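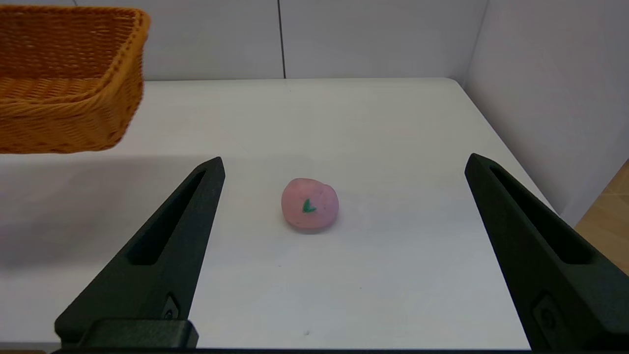 Skarkstead Market Set, after a winter of hard use
Reviewed by Caoimhe Hanrahan
Filed under: Play food, Toys, Things I have stood on
9 Sep 2026

I should declare my interest. I run the play corner at a small community playgroup in Ballarat, I have two children of my own, and I have been buying pretend fruit for longer than some of our parents have been buying the real kind. I have opinions about it. My husband says this is the saddest sentence he has ever heard me say aloud, and he was there when I explained my system for lids.

The Skarkstead Market Set is a soft fruit and wicker basket combination sold here through Sleiman, who also do those felt sandwiches that everyone's mother-in-law gives at Christmas. I paid $66 for it in January, with my own money, in the sense that it came out of the playgroup kitty and I will hear about it at every meeting until I die. You get the basket, a calico bag, a folded card with a picture of an orchard on it, and the fruit.

First, the peach

We have to start with the peach, as this is the piece everybody picks up. It is a small pink thing, lumpy and soft-looking, matte all over, with darker pink blotches up one side and a little green leaf mark on the front like a tick from a teacher who was in a hurry. As a likeness of a peach it is about where my own drawing skills were in Grade Three. Put it on a plain white table and ask ten adults what it is and you'll get peach, plum, a ball of modelling clay, and one person who says "is it a bath thing?"

Children have no such trouble. They look at it, say "peach", and put it in their mouth.

I was rude about the leaf when the set arrived. It's two quick strokes in a V, bright green, and it looked to me like somebody had been told at ten to five on a Friday arvo that the fruit needed leaves. I've come round. A stuck-on felt leaf lasts one morning in our room. I know this because I used to collect them, in a jar, with the idea that I would sew them all back on. The jar is still on the shelf. The mark on the Skarkstead peach has nothing for a small person to get their fingernails under, and after most of a year ours is still green and still there.

The blotches are a nice touch too. I took them for grubby finger marks at first and went at them with a damp cloth for a good five minutes before I read the card, which describes them as "natural sun-kissed colouring". Fair enough. I've described stains on my own shirts less creatively.

How it behaves

It is a good size for a two-year-old's hand and a poor size for an adult's foot, though being soft it is a great deal kinder than the Bitus wooden lemons it replaced. If you've never come down on a wooden lemon in the dark in socks, I can recommend it as a way of finding out which words your children already know.

It's a touch out of round, so it doesn't roll far. I count this as a feature. The Bitus fruit was turned on a lathe by someone who took pride in their work, and every piece of it ended up under the fridge. The peach wobbles along for a bit, loses interest and stops. You can set it down in the middle of a table with no edge to the thing at all and it stays where you left it, which puts it ahead of every toddler I've dealt with this year.

It throws well. I'm sorry, but you need to know. The card says "not intended for throwing", and the card has clearly never met Fares Karaki's twins. Fares does our Thursday-equivalent roster (we move it about, don't ask) and his boys have a very nice over-arm action between them. Nothing in the room has been broken by the peach. A few cups of tea have been improved by it.

Washing: surface wipe only, says the card. I did that for a month, lost patience, and put the lot through the machine in a pillowcase on a cold wash. It came out a slightly lumpier peach than it went in. I'd do it again. I can't tell you the colour is exactly what it was, but I can't tell you it isn't.

The basket

Now the basket, where your money has gone.

It's a proper woven one, rectangular, in a warm orange-brown, with a rolled rim. The weave is close and quite fine, finer than I expected at this price. I've had toy baskets before where you could have passed a banana through the side without troubling the weaver.

The rim is the best part of it. Most cheap baskets fail there first. An end works loose, a child finds it, and by morning tea you have half a basket and a very long piece of string. Ours has been dragged along the carpet, worn as a hat, sat in by a child who did not fit, and used as a bed for a plastic horse, and the rim has held. There's one corner where the strands have started to lift. I've put a dab of craft glue on it and told people it's always looked like that.

Being rectangular helps at pack-up. It goes on the shelf square, you can shove things up beside it, and the fruit doesn't all slide to one point in the middle the way it does in a round basket. On the table it takes up more room than you'd think. If yours is one of those little white play tables, plan on the basket having a corner to itself and the shopkeeper making do with the rest.

What it does not like is damp. We left it by the back door for one wet weekend and it smelt like a shed for a fortnight. Sun on the front step fixed it.

The calico bag and the card

The bag is a bag. It is used daily and I've no complaints, though it has not held fruit since the first morning. At last report it contained gravel.

The card folds out into a sort of price list so the children can play shops. Peaches are 3 dollars. This started an argument among the parents about whether that was each or a kilo, and it went on longer than anything else the set has been responsible for.

Against the competition

I had the Plultness Orchard Crate on loan from another group over the same winter, so I can compare them fairly, or at any rate loudly.

Plultness make a much better-looking peach. It has a stalk and a crease and a soft fuzz, and it would fool you across a room. The fuzz picks up everything. Hair, glitter, toast. By the end of the loan it looked like something you'd find behind a couch and take to the vet. The crate is handsome too, and heavy, and has corners at the exact height of a toddler's eyebrow. It costs $131, and for that I'd want it to pack itself away.

The Bitus wooden set is cheaper than either and will outlive us all. If you have floorboards and neighbours downstairs, don't.

Grumbles

The peach is the only piece in the set with any real personality. I'd have been glad of two, as it is the one they fight over. Sleiman don't sell spares. I emailed to ask and got a cheerful reply suggesting I buy another set, with a link.

The age label says 3 and up. Our main customers are younger, so I watch them with it, same as I watch them with everything.

The basket has no handle. You forget how much of playing shops is walking about with the shopping over your arm until you watch a child try to do it with a basket that won't go over an arm. They've taken to carrying it in front of them with both hands and a very serious expression, like waiters. I tied on a loop of ribbon for a while. It lasted until someone wanted a lead for the horse.

Who should buy it

Playgroups, kinders, grandparents with a rug. Anyone whose current fruit is wooden and whose patience is not. If you want something pretty for a shelf in a nursery that's going to be photographed, get the Plultness and keep the children out.

I'd give it 7 out of ten. It would have been eight with a handle, and I'm holding the other two back until somebody sells me a second peach.

Update from the comments: yes, the basket fits a loaf of bread. No, I don't know about the cat. Ours got in once, turned a full circle, and left again without saying anything.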